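How I Hang Patterned Wallpaper Without Losing My Mind

I've papered four rooms now, and the first one was a disaster. I started in the corner by the door, trusted that the corner was straight (it wasn't) and by the third strip my leaves were marching downhill. So these days I'm fussy, and I'll walk you through what I do in the order I do it.

First, measure the wall and look for the pattern repeat on the label. Mine last time was 24 inches, a Saarela print, and that number matters more than anything else on there. Divide your wall height by the repeat, round up, and that's how many repeats you cut for each strip. My ceilings are 90 inches, so four repeats a strip, which gave me six inches to trim off. Feels wasteful. Do it anyway!

Next, wash the wall and let it dry overnight. If it's bare drywall, prime it. I skipped primer once in the hallway at Futley and I'm still picking paper off that wall.

Now draw a plumb line. Hang a weight on a string, or use a level if you have a long one, and make a light pencil mark one roll width minus half an inch from the corner. Your first strip goes to the line and the extra wraps into the corner. Don't use a pen – it bleeds through pale paper. 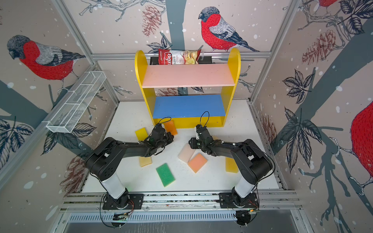 Do I need to match the batch number on every roll?

Check every single one before you open anything. Two batches of the same print can be a shade apart, and you'll only notice once they're side by side on the wall. My last rolls were all batch 603 except one, and the shop swapped it for me.

Back to the paste. With paste-the-wall paper, roll it on a little wider than the strip, then start at the top and let a couple of inches ride up past the ceiling line. Smooth from the middle out with a plastic smoother. Slide the second strip over until the pattern meets at eye level, because that's where people look. If it drifts a hair near the baseboard, let it go.

Trim with a wide putty knife and a fresh blade. I snap off a section after every strip. My friend Wouter Hermans says that's overkill, but his edges are ragged, so I'm sticking with it.

Wipe any paste off the seams with a damp sponge while it's wet, and keep the windows shut until the next morning.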